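# About Gulteck

Hi, I'm Aniela Wasilewska, and I started Gulteck. People land on this page for all kinds of reasons, but most of them really want to ask me one thing: can a robot do my dishes yet? So I'll get to that first and tell you about the company as we go.

The short answer is sort of, sometimes, if you set the dishes out nicely and you're not in a hurry. The longer answer is pretty much what we do for a living.

## What we do

Gulteck tests two-armed robots on ordinary chores. Companies that build the arms, or write the software that runs them, come to us and say their machine can fold a towel or clear a desk or pack a box of plumbing parts. We try it over and over, with things moved a little each time, and write down what happened. Then we send a report, and then (usually) there's a long phone call!

We don't build robots. I get asked that at every single trade show, and the answer is still no. I like being the person who gets to be picky, and it's hard to be picky about something you stayed up three nights soldering.

I came to this from the shop floor. I spent years at Penry, a packing house that put together kits of small parts for furniture makers: screws, cam locks, those little wooden dowels that roll under everything. One July we got a machine that was supposed to take over the kitting line. It was great with the screws. It could not cope with the dowels if one of them was lying against the side of the bin, and they are always lying against the side of the bin. I ended up standing next to it with a stick, nudging. I had a lot of time to think while holding that stick, and Gulteck is more or less what I thought of.

## Who's here

There are eight of us, counting me. Half came from factories, warehouses and one hotel laundry, and the other half came from the computer side. That mix is on purpose. The laundry folks know why a fitted sheet is awful, and the computer folks know why the robot thinks it's two sheets. Lunch gets loud.

We work out of one long room behind the old Custier bakery, which still smells of toast when the weather turns warm - no idea how. If you visit, come in by the side door, as the front one sticks.

## So, can they do chores yet?

We keep a master list of household and shop jobs, and right now it has 524 entries. Some are tiny ("put the cap back on a marker") and some are really a whole pile of jobs in a trench coat ("tidy the kitchen"). For each one we ask if a machine can do it on a good day, on a bad day, and in a house where it has never been before.

On a good day the list looks wonderful. Picking up a cup, dropping pens in a holder, wiping a flat counter, moving parts from one tray to another: we've seen all of those done well, by more than one maker's arms. If your job is on a table, under steady light, with the same few objects in roughly the same places, I'd tell you to go ahead and try a robot. A couple of our shop customers already have, and they're happy with them.

On a bad day it's a different story. Wet things are hard. Floppy things are hard. Clear plastic is a pain and so is glare. A machine can do a job 60 times in a row and then get completely stuck when somebody turns the tray around. A six-year-old would just laugh and carry on!

And the strange house? Mostly not yet. I'd love to write something more cheerful there, and I do think it's coming, but I wouldn't cancel your cleaner.

## How we test

Last year we ran 1,777 trials, and I watched more of them than is healthy. Every trial has a start layout, a time limit and a person sitting by with a notepad. We change one thing at a time. It might be where the paper lies, or how bright the lamp is, or which pens are in the cup.
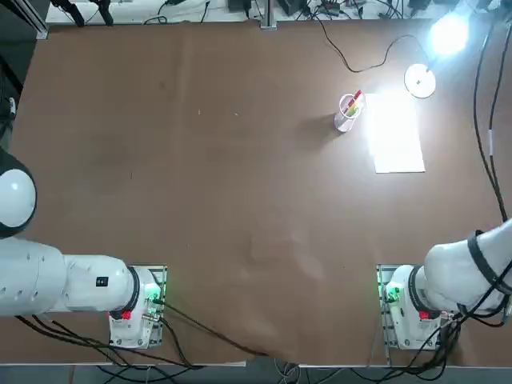

The desk jobs are my favorites, to be fair. They look so simple that visitors get bored just hearing about them, and then they try to write down every step of putting away a pen and they're still at it 20 lines later. Which way is it facing? What if it rolls? Do you let go above the rim or inside it? We've used desk jobs for new software from Zendau and for plenty of smaller teams, and I've never seen two of them go wrong in quite the same way.

We count a job as done only if it's finished without a person touching anything. Nudging with a stick doesn't count. (I made that rule myself, and you can guess why.)

## Working with us

If you make robots, send us a note with what your machine does and what you'd like it to do. We'll pick a set of chores from the list together. We publish our test rules, and we'll share your results only if you say so.

If you run a shop and you're wondering whether to buy one of these things, call us too. Tell me about the dullest job in your building. Those calls are free and I take most of them myself, usually on Monday mornings, before the room gets busy.

And if you just have a chore you hate, send that in! Reader suggestions go on the master list all the time. The latest one was "get the lid off the jar the last person closed," and we haven't found a machine that will try it.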